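**Desk next to a radiator, will the top bend?**

Katalin Szalai, 30 September 2023

Hello all. I moved in May to a small flat and the only place for my desk is directly beside the radiator, under the window. The heating season starts soon. The top is from Vida, I bought it used and I have no papers for it. I am afraid that it will bend or that the edge strip will come off. Is there a distance that I should keep? The flat is usually at 21 degrees, but near the radiator it is of course more.

**Ernus**

Just move the desk. Radiator and desk never go together, I lost one like this.

**Kinga Gál**

I do not agree that you must move it. I had the same situation for 3 winters and the top is still flat.

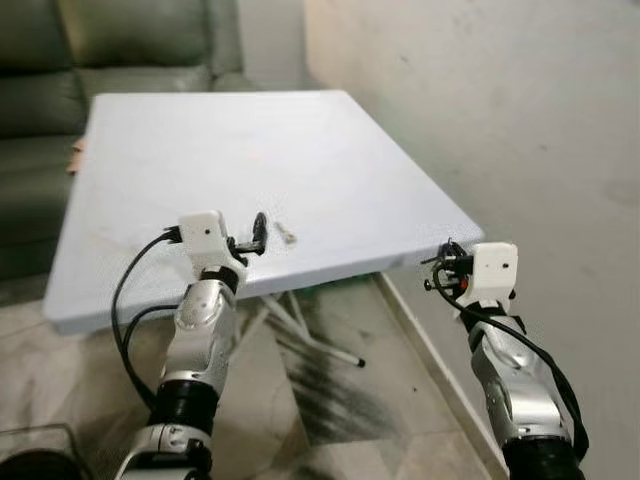

The first thing to know is what your top is made of. Look at it from below, where the screws go in, because there you often see the raw material. Solid wood moves with dry air, and coated board mostly has trouble at the edges, where the glue becomes soft. If yours is a white square top like the one in my photo, please check also the front edge, where the hands rest all day, and press along it with your thumb. If it gives a little, glue it again before winter.

Then leave a gap as wide as your hand between the desk and the radiator, and do not close it with curtains or boxes. Put also a bowl of water in the room. I paid 900 for a humidifier from Prokarine and the bowl is enough for me.

**Katalin Szalai**

Thank you, Kinga. I looked from below and it is coated board. One corner gives a little. Can I use normal wood glue for the strip, or must it be contact glue?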